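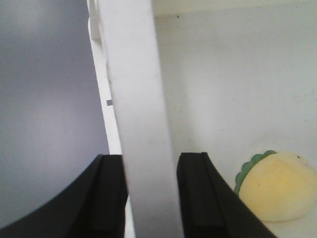 Lekota gripper kit, notes for talk
Ankit Singhal, Randgate meetup, September 26, 2024

(mic check, water, slow DOWN)

Who I am: one slide, skip if late. I test arm add-ons for Ovedeo. We paid for this kit ourselves, say that early, people always ask.

What's in the box. Two-finger gripper, wrist camera, cable, mounting plate, the software from Pluvuvico. 900 dollars. There is a version with no camera for 400 less. My take: get the camera. Come back to this.

Setup. Mounting plate fine. Cable too short for our arm, had to buy an extension. Manual says ten minutes, took me most of a morning. Pause for laugh, maybe.

Fingers. Black, matte. Raised pad on the inside of each one, thats the part you replace when it wears. Pads come in pairs. Ask room: who has glued their own pads on? Hands up.

Wrist view. Point at the picture. Both fingertips stay in view at the bottom, so you can see the gap on each side before you close. Here left finger is closer to the white bar than the right one. Small difference but you want to catch it. From a camera across the room, no chance.

Also point out: white bar, white surface behind it. Hard case for any camera. Edges on the bar a bit soft. Yellow toy at the lower right is the easy one, pale yellow but not white, green rim.

Numbers. We ran the grasp test twice. Out of the box, 59 percent good grasps. After calibrating the camera again and slowing the approach, 85. Same objects, same arm. Do NOT oversell, it's one lab and one unit.

What I like
- live view in the software, very little lag
- finger swap is two screws
- support answered my emails, real person

What I don't
- calibration gets lost after a firmware update (!!)
- no force reading on the screen, only in the log file
- the short cable, again

Update promised for October, supposed to fix the calibration thing. Havn't seen it. Don't promise it for them.

Who should buy: small labs, teaching, anyone doing light pick and place. Heavy parts, no.

Demo if time. Home the arm first!! Thin objects, then the toy, then stop.

Questions. Likely ones: price of spare pads (check before talk), does it fit older arms (with adapter, yes), can you use your own camera (yes but you lose the live view).

Leave the unit on the table after so people can try it.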